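Sandis Foundation – Grant Progress Report
Project: Shared Workcells for Small Food Packers
Grantee: Perkside Technical Institute
Reporting period ending February 2020

Section 3. Demonstration and Open Day

The grant agreement calls for one public demonstration in each project year. The first was held at the Perkside laboratory and was open to local employers, partner colleges and residents. The laboratory received 58 visitors over the course of the day. Invitations had been sent to 800 addresses on the Bruveck Chamber mailing list, and the response was lower than we had planned for. Most of those who came represented small packing businesses, the group the project is meant to serve.

Visitors were received in groups and given a short safety talk before entering the work area. Each group then watched a session at the main workcell and had time for questions. Staff described how soft or easily dented goods are approached from above, and how the position of the arm is checked against the work surface.

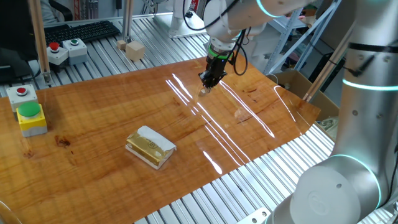

Main workcell at Perkside, with a foil-wrapped package on the wooden board.

Questions from employers centered on cost, floor space and the training an operator would need. Several asked whether one cell could be shared between two product lines. We answered that this is the purpose of the second work package, and that firm figures will be given once the Chou packing trial has been completed. A smaller number of visitors asked about cleaning standards. The present setup is a laboratory arrangement and has not been assessed for use in food production. This was stated to every group.

Staff also explained the use of close-range views in setting up a task. Grain, knots and marks on a wooden surface can serve as reference points, while reflected light can make them harder to read. Lighting is therefore listed as an open item in the technical plan – it was not part of the original proposal.

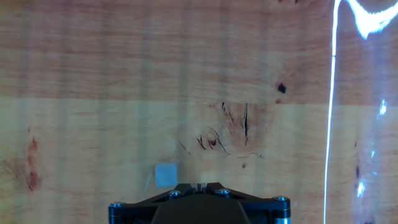 We intend to test a different arrangement of the overhead lights before the next demonstration and to report the results to the Foundation in August. No change to the approved equipment budget is requested for this purpose.

Spending on the open day came to $3,016, covering printed material, refreshments and additional staff hours. The amount is within the outreach line of the budget.

Two matters remain open from this activity. The visitor survey was handed out on paper and has not yet been fully entered. The follow-up meeting with Bruveck employers has been agreed in principle, but a room has still to be confirmed.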